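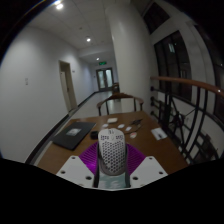

How do you clean a mouse with a honeycomb shell?

Take the shell off first, then brush it from the inside outwards with a soft dry brush, so that the dust leaves by the way it came in.

Emmanuel Mabula had written those words for the Urkside maintenance sheet, item 17, and he still thought them correct. The difficulty lay in the first four. Taking the shell off meant finding the screws, and on the white mouse the screws were under the feet, and the feet were held with an adhesive that did not forgive being lifted twice.

The mouse had come down from the second floor in July with a slip of paper round its cable. The slip said: Clicks by itself. The name of the sender had been left off. The repair room at Urkside received a fair number of such slips, and Mabula filed them by symptom. Clicks by itself went between Clicks twice and Does not click.

He began with the fault as described. He plugged the mouse into the bench computer, opened the test program, placed his hands on his knees and watched. For nine minutes the counter stayed at zero. In the tenth minute it went to one.

He wrote down the time, 14.20, and the temperature of the room.

The test program had been made in Orkisley by a company that no longer answered letters. It recorded each press of each button, how long the press lasted and how far the mouse had moved since the one before. The press in the tenth minute had lasted 112 milliseconds. This interested him. A worn switch produces a chatter, a burst of very short contacts, a few milliseconds each, and the program shows them as a thicket of thin lines. A press of 112 milliseconds was the length of a press made by a finger.

He considered static, and then the cable. He flexed the cable at the strain relief in four directions and the counter did not move. He considered the possibility that he had touched the mouse, and rejected it, as his hands had been on his knees.

By the end of the afternoon the counter stood at five. All five presses were on the left button. The shortest was 108 milliseconds and the longest 121.

He left it running overnight, with the door locked and the window on the latch, and went home on the late bus by way of Mrema Road. At home he ate soup and read the manual for the switch. The switch was a Jelby, a small black part with a white plunger, rated by the maker in millions of operations. The manual had a chapter on false contact. It named heat, damp, flux left over from soldering, and mechanical preload, by which it meant a button resting too heavily on its plunger. He thought preload was the likeliest. A thin shell full of holes will bend where a solid one would not, and if it had been put back a little crooked at some point it might press on the switch as the room warmed and cooled.

In the morning the counter read 369.

He printed the record. It came to several pages, and he laid them end to end along the bench and went down them with a ruler. Between six in the evening and eleven there was nothing. The presses started a few minutes after eleven and stopped before four. They fell in groups. Inside a group the gaps were short and uneven; between groups they were long. Towards the end of the night the groups came closer together and the presses grew shorter, as a person's do when the work is nearly done and the work is dull.

The movement column was zero on every line. The mouse had stayed where it was.

Mabula made tea. Then he took the feet off, warming the adhesive first with the hot air tool on its lowest setting, and put them sticky side up on a saucer. There were two screws. He lifted the shell away and looked at it against the window, where the light came through in hexagons on to the back of his hand. It was not crooked. He measured the gap between the left button and its plunger with a feeler gauge and found it within tolerance. He measured it again at both ends of the bench.

There was dust inside, grey and fine, and he brushed it out according to item 17. Some of it had collected along the left side in a shallow heap. He collected it on a sheet of white paper, folded the paper into a packet, and wrote the date and the job number on the outside, although the sheet did not call for it.

He replaced the Jelby with a new one from the drawer. He cleaned the board with spirit and let it stand. He refitted the shell, the screws and the feet, and pressed the left button 400 times at an even pace, which is the number given in the procedure, and the counter went up by 400 and then stopped.

— Fixed? said the woman from stores, who had come for the ladder.

— I have changed the switch, Mabula said.

She took the ladder. He reset the counter and left the mouse running a second night, this time with the old switch beside it on the bench, connected to nothing, in a small dish.

In the morning the counter read zero. He waited another ten minutes to be fair to it. Then he filled in the return form: fault confirmed, switch replaced, cleaned, tested, no further presses observed. He wound the cable in a loose figure of eight, took the original slip from the file and put it in the tray with the mouse, to go back up to the second floor.

The old switch he kept until after lunch. Parts of that kind went into the scrap tin by the door. He picked it out of the dish with tweezers and turned it over, and the plunger, which was no wider than a grain of rice, went down and came up again.

He set it back in the dish and reached for the ruler, then for the printout, and began looking for a stopwatch.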